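4. Findings: what the centres say they do, and what people use them for 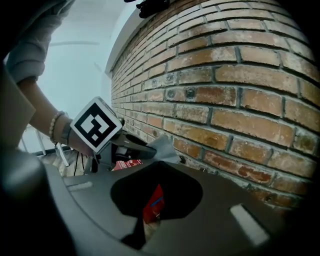 Figure 2. Brick wall and white ceiling, with a person's arm at left.

4.1 The problem with attendance

Community centres that serve a particular language group or migrant group are usually judged by the number of people who come through the door. The figure is easy to collect, funders ask for it, and it tends to go up. We began this study with doubts about it and finished with more. At Koltcombe, the larger of the two centres, the annual return for the year we studied gave 1,289 attendances. The return does not say how many people that was. When we asked for the sign-in sheets we were given them readily, and it became clear that a person who came in for the advice desk, stayed for lunch and then sat in on a language class had been entered three times, once on each sheet. A person who came only for lunch and did not care to sign was not entered at all.

We do not suggest bad faith. The sheets were designed by different people for different grants, and each does what its own grant required. The difficulty comes when they are added together and the sum is presented as "people reached", a phrase found in both centres' published material and repeated in the local press. Mac Suibhne's earlier report on the Avarville area makes the same addition without comment, and goes on to compare the result with the size of the local migrant population. We cannot see what such a comparison could mean.

The smaller centre, Greenwood, does not keep sign-in sheets for its drop-in. Its return is an estimate made at the end of each month by whoever has been on the front desk. Staff there were frank about this. One told us that the number "goes in a bit higher if it's been a good month", and when asked what a good month was, said it was one that had felt busy. We have left Greenwood's attendance figures out of the analysis for this reason, and would advise others to treat them with care.

4.2 "Bringing people together"

Both centres describe their main purpose in terms of contact between groups. The Koltcombe mission statement speaks of "a bridge between communities"; Greenwood's says that it is "open to all our neighbours". The literature on centres of this type largely takes such statements at their word, and a good deal of it was written by people who had helped to draft them.

Our interviews give a thinner picture. Users at both sites spoke warmly of the centres, and we have no reason to doubt them. But when asked whom they had met there, most named people who spoke their own first language, and many of those were people they had known before. Contact with long-settled local residents was mentioned mainly in connection with the English conversation class, where the residents were the helpers. This is contact of a kind. It is also contact with a timetable, in which one side is there to teach and the other to be taught, and several users were plain about the limits of it:

"She is very kind, my teacher. I don't know where she lives. I don't think she knows where I live." (User, Koltcombe)

"We say hello in the supermarket now. Before, no." (User, Koltcombe)

"They come for the food day. Then it is one year until the food day." (User, Greenwood)

The last remark refers to the open day that Greenwood holds each April. It is the event that appears most often in the centre's newsletters and grant reports, and the one outside visitors are most likely to have attended. It may well be enjoyable. As evidence of a lasting link between communities it is weak, and we were unable to find any case in which a resident who first came on the open day had gone on to use the centre at other times. Our sample is small and such cases may exist.

It could be objected that we are asking too much. A centre that gives people somewhere to speak their own language in comfort is doing something useful, whether or not the neighbours join in. We agree, and so did many of those we interviewed. Our complaint is with the claim. If the chief benefit of these places is company among people who already have a language in common, the centres and their funders could say so, and the work could be planned and judged on those terms.

4.3 Advice work

The advice desk was the service that users at Koltcombe ranked highest, and it is the one least visible in the centre's publicity. Letters from landlords, school admissions, benefit forms and appointments made up most of what was brought in. Sessions were booked for 30 minutes and often ran over. We sat in on a number of them with the consent of all present, and saw long waits handled with patience on both sides.

What we cannot report is whether the advice worked. The desk keeps a record of the problem brought and the step taken ("phoned council", "form completed"), but does not as a rule record what came of it. The exception is a set of 90 case notes kept by one adviser for her own purposes, which she allowed us to read with names removed. They are far more informative than the official record. They are also one adviser's notes on cases she chose to follow up, and she told us that she tended to chase the ones she was worried about. A success rate taken from them would be of little value and we have not calculated one, although we were encouraged to do so by more than one reader of an earlier draft.

The claim that early advice "saves money elsewhere" appears in both centres' funding bids with a sum attached. In each case we traced the sum back to its source. Koltcombe had taken it from a bid by Greenwood. Greenwood had taken it from a slide shown at a training day, and could no longer find the slide.

4.4 Language classes

Classes were offered in both directions at Koltcombe: English for newcomers, and heritage language classes for children whose parents wished them to keep it up. The first were full. The second had been through several changes of teacher and hour, and parents' accounts of why children stopped coming differed sharply from those of the centre. Staff spoke of football and homework. Parents spoke of a class in which a child of six and a child of thirteen were given the same sheet. We saw one session only and would not wish to judge between them on the strength of it, but the age range was wide.

Progress in English was measured by a self-rating form filled in at the start and end of term. Nearly everyone rated themselves higher at the end. Forms of this sort are well known to produce that result, and those who left part-way through did not fill in the second form. We therefore give the scores no weight. The teachers' own opinion, which was that steady attenders improved a little and that anxious speakers improved most, seems to us sensible, but it remains an opinion.

4.5 The Nerkgate merger

In the course of the fieldwork the local authority put forward a plan to move both centres into a single building under the name Nerkgate. The consultation paper is dated 20 May 2023 and runs to 4 pages, of which 2 are given over to the benefits of sharing premises. It promises a "vibrant hub". It does not say how many rooms there would be, who would hold the keys, or what would happen to the lunch.

Users' views on the plan were mixed, and less hostile than staff had led us to expect. Some at Greenwood welcomed the prospect of a proper advice desk. Others thought the walk too long — up to 90 minutes there and back for those on the far side of the bypass, by their own reckoning — and said they would stop going. Staff at both places were against it, for reasons that included their own jobs, and they were open about that.

The authority's case rests heavily on the attendance returns discussed in 4.1. It adds the two centres' figures together and divides the combined cost by the total, arriving at a cost per person that looks high. As one of those figures counts many people more than once and the other was put together from memory, the cost per person could be wrong in either direction. We wrote to the authority to point this out. The reply thanked us for our interest and enclosed a second copy of the consultation paper.

4.6 Limits of the present study

Some of what we have said about others applies to us. We visited in the daytime, and people who used the centres in the evening are poorly represented. Interviews at Greenwood were mostly arranged through the front desk, which may have steered us towards contented users. Interpreting was done by Ita Mac Suibhne, whose report we criticise above and who was generous in agreeing to help. She has read this section and disagrees with the second paragraph of 4.2, holding that ties made in the conversation class are stronger than users are willing to say to a stranger with a recorder. She may be right. We asked for the names of users who might bear this out and were given a few, but the fieldwork had ended by then.

Finally, we did not speak to anyone who had tried one of the centres and never gone back. Neither centre had a way of reaching such people, and neither did we. Any statement about how well the centres serve "the community", our own included, leaves them out.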